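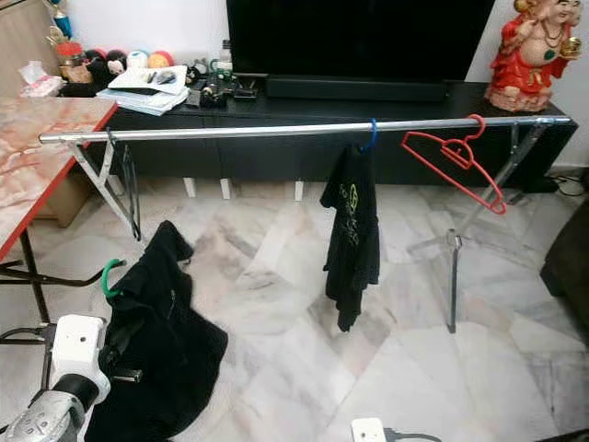

Indoor drying is usually discussed as a question of heat, and most of the advice given to households concerns the temperature of the room, the setting of the radiator or the running cost of a machine. I think this is the wrong place to begin. The variable that a household controls most cheaply is the spacing of the load, and the piece of equipment that sets the spacing is the hanger. A single horizontal pole on two crossed metal legs, carrying a black wire hanger, a blue plastic one and a red plastic one, is a complete drying system in the engineering sense. It has a support, a set of carriers and a gap between carriers that can be changed by hand at no cost. The black garment on the blue hanger, bunched and twisted as it hangs, shows where such a system is weakest. The pole can do nothing about a fold. Only the person loading it can.

My argument is that the single pole with hangers is a better arrangement for most flats than the folding airer with many thin rails, and that it is passed over for reasons that do not survive examination.

Take the folding airer first. Its selling point is total rail length, which is printed on the box and is easy to compare in a shop. A model with 20 metres of rail looks superior to one with half that. The figure is misleading in ordinary use. A shirt laid over a rail is folded in two, so that its inner faces lie close together, and the rails themselves are set near enough to one another that neighbouring shirts touch. Air moves slowly through a gap that narrow. The outer surfaces dry, the inner ones lag, and the garment has to be turned. Rail length is therefore a measure of how much cloth can be placed on the frame. It says very little about how much cloth can be dried on it.

A hanger holds the same shirt open. Front and back are separated at the shoulder by the width of the hanger, and the hem is free, so air can enter at the bottom and leave at the neck. The usable capacity of the pole is then found by dividing its length by the spacing one is prepared to allow. I allow a hand's breadth for shirts and 2 for anything lined. People who see a pole loaded in this way tend to say that it is half empty. The empty part is doing the work.

Ylva Holmgren, who wrote the laundry guidance for the housing association at Fengate before I took it over, put the matter in a form I still use: load the pole, then take a quarter of it off again. Her original leaflet ran to 857 words and contained no mention of temperature until the last paragraph. Tenants complained that it was dull. They also stopped reporting mould behind the sofa in quite the numbers they had, although the windows were replaced in the same period and I would not care to separate the two effects.

The second objection to the pole concerns small items. Socks, underwear and flannels do not go on hangers, and the folding airer takes them easily. I accept this without reservation. A peg ring hung from one end of the pole deals with it, as does a radiator rail or the edge of the bath. Small items have a high surface area for their mass and will dry nearly anywhere, so it seems odd to select the main equipment on their account.

The third objection is weight. A pole supported only at its two ends will bend if heavy wet clothing is placed at the middle, and this is a real limit. The remedy is to put the heaviest articles next to the legs and the lightest at the centre. A wet hooded top can weigh several times what it does dry, and two of them side by side at midspan will leave a permanent set in a cheap tube. I ran a Somix pole for six years on this rule and it remained straight. The Ambrosio that replaced it, a telescopic type, is stiffer at full closure and noticeably less so when extended, because the inner tube is of smaller diameter. Anyone buying one should look at it extended, in the shop, with a hand pressing on the middle.

Hangers deserve more attention than they get. Thin wire is adequate for a dry shirt and poor for a wet one. It concentrates the load on a narrow line at the shoulder and leaves a ridge in knitted fabric which ironing does not always remove. Uncoated wire may also rust at the twist below the hook. Plastic of moderate thickness is preferable, in any colour. I see no case for a matched set. A mixed collection has a modest practical advantage, in that one colour can be reserved for things that must not be tumbled and another for things that belong to a particular member of the household. In our own flat this has worked since February with no labels of any kind.

Jackets are a separate problem. They are heavy, they are often lined, and the zip stiffens the front so that the two sides hang unevenly. A jacket should go on a broad hanger with the zip closed for the first few inches only. Closed to the neck, it traps damp air against the lining. Left fully open, it slides. Pockets should be pulled out. A jacket put down on a tiled floor with the hanger still in its collar, as happens in every household between one job and the next, will crease along the sleeve, and the crease sets if the cloth is damp.

There remains the matter of where the pole should stand. The living room is generally the best choice, and generally the one most resisted. It is the largest room, it has the largest volume of air, and on a hard floor the odd drip can be wiped up. The bathroom is small and already humid. The bedroom is occupied for eight hours with the door shut. The usual complaint is that washing in front of the television looks untidy, and so it does, from early evening until bedtime. A load hung at seven in the morning with a window on the latch is normally off the pole before anyone wishes to sit down.

Electric heated airers, of which the Fiseo is the one I am most often asked about, do shorten the time. They do so by warming the rail, and thus the fold, which is the very part a hanger removes. I would spend the money on up to a dozen decent hangers and a small fan placed low at one end, blowing along the line of the pole.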